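Ornia Woodworking Forum > Finishing > Pale desktop, what would you put on it?

skfan_chu
Posted January 4, 2026
So I finally have a new top on my desk and I can't stop looking at the grain! It's a light blond wood, secondhand, and the seller didn't know the species. Birch or maple is my guess. There are these long wavy lines running across it and then a big oval with rings inside it, like a map of a hill. I'd love to keep it this pale. What do I do about coffee cups and elbows?
Shuk-fan

planerbee
Oh I love that kind of figure! Big loops like that make me think veneer, rotary cut, where they peel the log in one long sheet. Look at the edge before you sand anything. If it's veneer you have very little to work with.

Drirkar_Dan
Not so sure. I've had solid flat-sawn boards with ovals just as big. Cathedral grain alone doesn't settle it. Check whether the pattern carries over onto the end.

planerbee
Fair, but curves that wander all over the place on a wide top? I'd still put my money on veneer.

fengyi_leung
Whatever it is, please don't use an oil-based poly on it. I did that on my sewing table and it went honey yellow by September. Water-based, satin, thin coats, and it stays nice and light.

skfan_chu
Oh no, yellow is exactly what I'm scared of. There's a finish on it already, I think. It gets a soft speckly shine under the ceiling light.

fengyi_leung
Then you may be done! Wash it with a damp cloth and a drop of dish soap, dry it, and live with it for a while.

Drirkar_Dan
I'd put hardwax oil on bare wood every time, easier to patch later. Over an old finish it won't soak in though, so Feng-yi has a point here.

planerbee
Put a drop of water somewhere out of the way. If it beads, leave the sandpaper in the drawer. And get a desk mat, they're cheap and your mouse will like it.

skfan_chu
It beads! And the edge is layered, so planerbee wins the veneer bet. No sanding then. I'm off to find a mat, a small one, because I'm not covering up that oval. 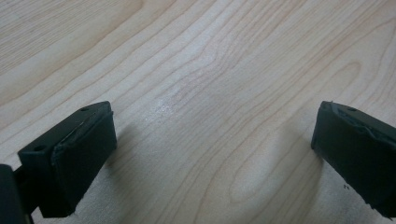
The wavy grain, with the oval over on the right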